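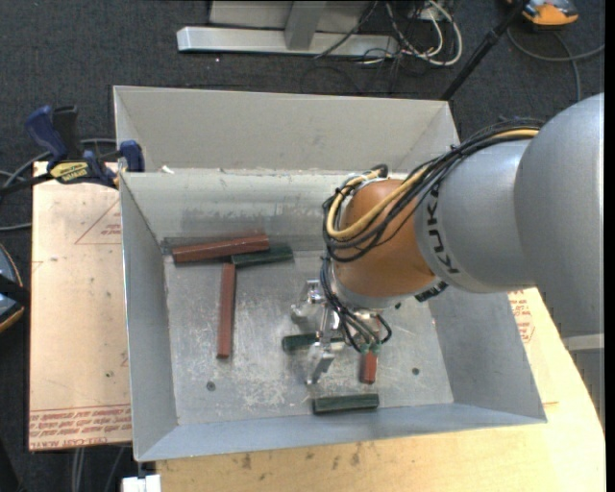
Metal sorting bins: frequently asked questions

Durnton parts store, fixed bins. Last revised September 2022.

What are the bins made of?
Metal throughout, light grey, with sloping walls. The floor is left as bare metal. The rear panel is taller than the other sides.

Why do the walls slope?
Long pieces that land against a wall slide back toward the floor. A piece can still come to rest along the back edge with one end raised. Push it down flat before adding more stock.

Are scratches on the floor a fault?
No. Light scratches, cloudy patches and whitish scrapes are normal wear and do not need treatment. Report a dent deeper than 6 mm, or any burr that catches a cloth.

Can I paint the floor?
No. Paint chips under the blocks and the flakes end up in the next order. The bin at Bista was painted in January and had to be stripped.

How are the blocks sorted?
By color. Reddish-brown and dark green blocks may share a bin for short runs, but go into separate trays for storage. The tray label carries the color and the batch number.

How many blocks can one bin take?
The limit is 108 for a mixed load. For counting and checking, spread a few on the floor in a single layer so that none hides another.

Do the blocks have to lie in the same direction?
Only in the trays. In the bin they may lie at any angle.

How is the bin cleaned?
Remove all blocks, then brush from the rear wall toward the front. Check the ridge below the rear panel as well – small scraps collect there and are easily missed. Wipe with a damp cloth and dry at once. Solvents are not needed for dark smudges on the back wall.

How often?
After every 1,000 blocks, or at each change of batch.

Which spare parts are available?
Floor sheets and wall liners are ordered from Väisänen under item 23. Trays and labels come from Cidska. Delivery to Durnton takes around six working days.

Can a bin be moved?
Not while loaded. Empty it first, and level it again in the new position.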